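Groltine Knee Rehab Notes

Groltine is a set of 2,501 short text notes from patients recovering from knee surgery. Each note covers one home exercise session. The notes were collected by the Prastutance clinic in Hevau and cleaned by Zuzana Kubíček.

Contents

notes.csv has one row per session: patient code, week after surgery, exercise name, pain score before and after, free text.
exercises.csv lists the exercise names and the spellings patients used for them.
split.csv assigns each patient to train or test. No patient is in both.

Cleaning

We started with 4,000 notes. Duplicates, blank notes and notes under three words were dropped. Names of people and streets were replaced with tags. Spelling was left alone.

Known problems

Pain scores are missing for most of week 2. The paper form used that week had no box for them.
"Chu" in the free text is the clinic's short name for the wall slide, so don't tag it as a person.
Drinks and snacks come up often in the notes and have no column of their own.

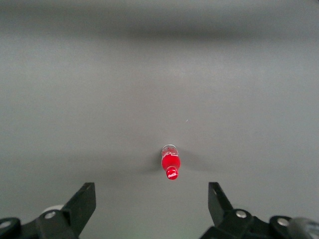
Changes

Version 3 fixes the week numbers for patients who had both knees done. Older splits should not be mixed with it.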